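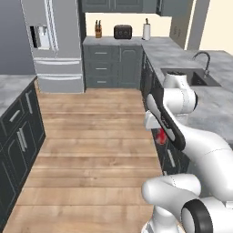 Home Cooks Wanted for a Recipe Testing Panel

Kalovex publishes cookbooks for small households. We are looking for home cooks to test recipes for our next title, a book of weeknight soups and stews due at the printer in June.

What you would do
Each tester receives 7 recipes by email and cooks every one at home at least once, following the text exactly as written. After each recipe you fill out a 2-page form. We ask how long the prep took, which steps were unclear, what you had to look up, and whether the people eating it wanted more. Please note any substitutions, even small ones like a different kind of onion.

Who can apply
You should be 18 or older and cook dinner at home at least four nights a week. Professional training is not required, and we already have enough testers with restaurant experience. You need a working stove and oven, a large pot with a lid, and measuring cups and spoons. A scale helps. One of the recipes contains shellfish and can be swapped out on request.

Pay
Testers are paid $80 after the last form comes in. Groceries are reimbursed separately with receipts. Testers are listed in the back of the book unless they ask not to be.

How to apply
Send a short note with your town, the size of your household, and the last soup you made. Write "Trerier panel" in the subject line.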